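Teaching by hand - Tulham talk, Dec 6, 2018

Slide 3. Start with the leader arms. The operator moves them and the robot copies. No code is written for the task. We recorded 493 demonstrations this way for Fleluria. 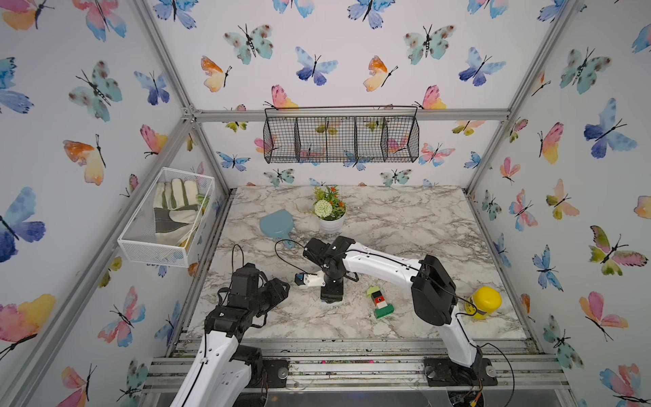
Two arms are harder to teach than one. New operators watch one gripper and forget the other. Point out how small the gap is between the two grippers over the marble-patterned top - most bumps happen at that distance. Slow down there.

Slide 4. Bad demonstrations. Delete them the same day. Mention Dralta, then take questions.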